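Home | Products | Planning | Perception | Licensing | Support | Contact

Zivura Tabletop Planner

Zivura is a task and motion planning package for single-arm cells working with tagged containers. It runs on an ordinary Linux PC and sends joint trajectories to the arm controller over Ethernet. No separate vision computer is required.

Container poses are read from square fiducial markers. A printed reference plate on the table fixes the camera in the robot's coordinates, so the camera may be moved and re-registered without editing the task file. Registration takes 12 seconds. Each container type needs one entry in the model file, giving outer dimensions, wall thickness and the marker's offset from the rim.
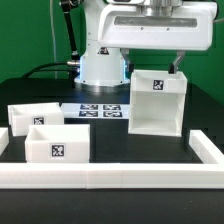

Rim grasps are generated from the model entry and ranked by clearance to neighbouring containers and to any fixed border declared in the cell file. If no grasp clears the set margin, the planner proposes moving the obstructing container first. The operator can accept this automatically or require confirmation. Lift height, approach angle and finger force are set per container type.

Release 6 adds a replay tool. Every plan is stored with the marker detections it was based on, and a failed pick can be stepped through offline. The log viewer was written by Bo-ram Seol and replaces the older Tornden plug-in. Tornden logs can be imported, but their force traces are dropped.

Known limits: markers seen at a very shallow angle are reported with low confidence and are ignored by default. Stacked containers are not supported.

Order code 339 (single cell), 283 (upgrade from release 5). Integration queries to In-ho Seol at Ondavden.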